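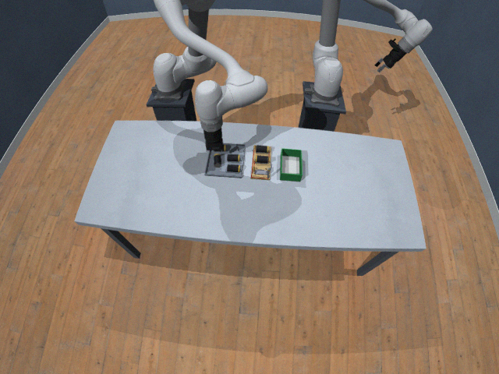
Learning to sleep on a night train (or trying to)

Oct 1, 2025

So I finally did the overnight from Garnbridge to Ulleck, the one I have been going on about since last winter, and I have Thoughts. If you only want to know whether you should book it: yes, get the lower bunk, bring socks. Everyone else, get a coffee.

I booked late, of course. The private two-person cabins were gone by then and what was left was a bunk in a six, which came to 324 with the seat reservation on the way back and the breakfast I didn't need. I looked at flights too. They were cheaper and I'd have been there by lunch, and I sat with both tabs open for most of an evening before I clicked on the train one really fast so I couldn't change my mind.

Platform 2 at Garnbridge is the far one, over the footbridge, and the elevator was out. I had my big bag, my small bag and a paper sack of food, because Biljana Nikolaidis (hi Biljana!) told me the dining car runs out of everything except soup. She was right. By the time I wandered down there it was soup, or crackers, or soup with crackers. I had a cheese sandwich and two plums waiting back in my bunk and felt extremely smug.

Okay, the bunks. There are three on each side. The top one has the most privacy and also you can't sit up in it, and all the heat in the car goes up there to live. The middle one is fine I guess? The bottom one is a bench until somebody decides it's bedtime, and that's the catch, you're at the mercy of whoever wants to stay up and talk. In my case that was a very sweet couple on their way to a wedding who had brought a cake on board. An entire cake in a box, which spent the night on the little table by the window with a sweater wedged around it. I got a slice of a second, smaller cake they'd brought for themselves. Good people.

Lights went off a bit after ten. I'd love to report that I was rocked to sleep like a baby, but the first few hours were more like being gently shoved by someone who wanted to get past me. You do get used to the moving. What I didn't get used to was the stopping! The train sits at Baudry for 26 minutes in the middle of the night while they do something with the cars, and after hours of rumbling, the quiet woke me right up. I lay there listening to a guy on the platform drag a suitcase with one bad wheel from one end to the other and then back again.

After Baudry I slept, really slept, until the attendant knocked with coffee. And then you pull up the blind and there are hills! I had fallen asleep in flat, brown, end-of-summer fields and woke up to fog and dark green hills and a river running right next to the tracks. I stood out in the corridor in my socks with my coffee for the last hour and didn't look at my phone once, which for me is pretty remarkable.

We pulled in 20 minutes late and no one seemed to mind. The wedding cake made it off in one piece, I carried the door end.

A few things I'd do differently. I'd bring a real water bottle, the cups they hand out are tiny. Earplugs, the squishy kind. I'd pack a little bag with just toothbrush, charger and clean T-shirt so I wouldn't have to open the big one on the floor while five other people pretended to be asleep. And I'd wear something with pockets to bed, because I spent way too long feeling around in the sheets for my ticket.

Florian Masson asked in the comments on my last post if it's doable with kids. I don't have any, so take this with some salt, but there was a family next door with two small ones and I heard them exactly once, when one of them spotted a cow. If you can fill a cabin on your own I think it'd be a blast. If you'd be sharing with strangers, maybe try a shorter route first.

I'm already looking at doing it again in December, when there should be snow on the Ulleck side. Tickets for that part of the timetable aren't up yet and I've been checking more than is healthy. If anybody has done the winter run, tell me how cold the bunks get, and whether the soup changes.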